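Open day at Juvelard

I finally made it to the Juvelard open day on Wednesday, August 29, 2018, and my feet still hurt! Sorin Grecu showed our group what they do with robot hands.

The kitchen

My favorite stop - chopsticks. One wooden stick held nearly upright in the two black ribbed fingers, more of them lying crisscross on the flowered cloth. I could have stayed all morning. 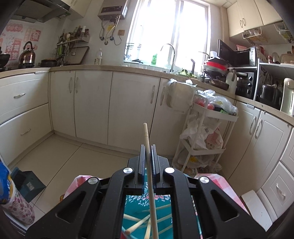 The talk

Tímea Medve took questions over coffee (mine was about spoons, and she was very patient with me). More pictures once I've sorted my phone out.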